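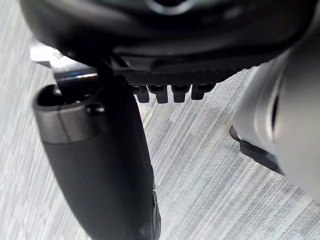
*Matte black with a gray metal band, and the shiny silver rod up top.*

**How do you clean matte black stuff without making it shiny?**

Posted by **borneo_bound**

Okay, I have gone way overboard on matte black. It started with one desk lamp and now it's the lamp, the pen cup, the soap pump, a tall canister and pretty much everything else I touch in a day. I love how it looks for maybe an hour after I clean it, and then I see fingerprints and gray dust in every groove.

My bigger worry is the shine. I had been wiping everything down with the rough side of a kitchen sponge (I know, I know) and my old pen cup ended up with a glossy patch exactly where I rubbed it. I'd rather not do that to the rest. Is there something that takes off finger grease and leaves the finish dull? And what do you use on the fine crosshatched textures, where a cloth just skates over the top? The smooth parts I can sort of manage.

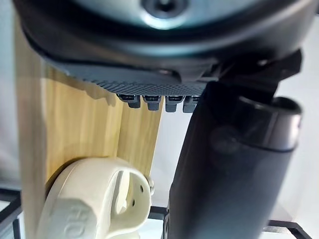
*Soft reflections down the left side of the black cylinder, plus a little sheen in the middle.*

Somebody at work swears by baby oil. That sounds wrong to me but I'm open to it!

---

**Ultan Keane**

Please skip the baby oil. It looks great for a day and then it grabs every bit of lint in the house. I did it to a whole set of Cinska bathroom things in October and was washing them again by the weekend.

What I do now:

- Dust first with a dry, soft paintbrush.
- One drop of dish soap in a bowl of warm water, microfiber cloth, wring it out really well.
- Wipe lightly, then go over it with plain water.
- Dry it right away with a second cloth.

For the crosshatched parts use an old soft toothbrush with the same soapy water and go along the lines both ways, then dab dry. Don't scrub. If there's metal right up against the black, do that with a separate cloth and keep metal polish far away from the matte part, it has stuff in it that will buff the black up.

The glossy patch on your pen cup is probably there for good, sorry. Turn it to the wall.

---

**nakamura_fan88**

magic eraser works on mine

---

**borneo_bound**

Isn't a magic eraser basically super fine sandpaper? I'm scared of it. Did the toothbrush thing on the lamp base tonight, though, and the grooves came up so much better. Canister is next, once I find my other microfiber cloth.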